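Home » News » Shop Floor
Grimix two-arm cell at Hutapea gets its table back
Posted in Shop Floor, November

If you've followed the Grimix cell over at Hutapea, you'll know it has been having a grumpy fall. I stopped in on Sunday (yes, Sunday, it's the only day the place is quiet enough to hear yourself) and I'm happy to say the two-arm setup is running its table routine again, with a fresh calibration and a much better looking simulation to go with it.

Quick recap for anyone new. The cell is a pair of arms working over one table, and every new routine gets tried in the simulator before the real arms are allowed to move. Great plan! Except that somewhere in October the sim and the real thing drifted apart. The left arm kept coming in 6 millimeters low, which doesn't sound like much until a fingertip drags across a plate and the whole cell stops with a fault. The log had 234 of those stops in it by the time anybody pulled it up.

The crew blamed the gripper first, and I would have too. They took the fingers off, cleaned the mount, swapped the screws, put it all back and got the same 6 millimeters. Then they went after the wrist joint, which ate most of a week. The trouble was in the settings file, where the table height had been left over from the old bench that went to the Pevuvby site. One line! They fixed it, re-zeroed both arms and re-ran the tool calibration from scratch.

The sim got some love at the same time. The old one was a flat gray slab with a few boxes on it, and the new one has a proper stained wood tabletop, plates with a Greek-key border, a wicker basket and a big brown cutting board with a hanging hole in it. I stood there looking at the plates longer than I should have.
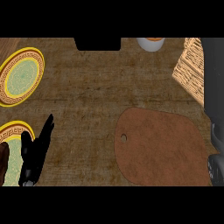

Yusri Tjoa

The gripper at lower left is the one all the fuss was over, and those notched fingers are what kept catching. They check it in the sim first, over the plates, and then do the same pose on the real cell with a feeler gauge under the tip. If the two don't agree, the routine doesn't get loaded.

After the fix they ran 675 cycles on the real table without a low-contact stop, and I got to watch the last handful of them (a little hypnotic, I'll admit). The new upkeep schedule calls for a height check every 200 cycles plus a look at the finger screws, and there's now a printed card taped to the controller door so the night shift can do it too.

Next up is the same job on the sister cell at Cladolbridge, which still has the old settings file on it. They're hoping to get to it before the end of the month, and I've already asked if I can come along.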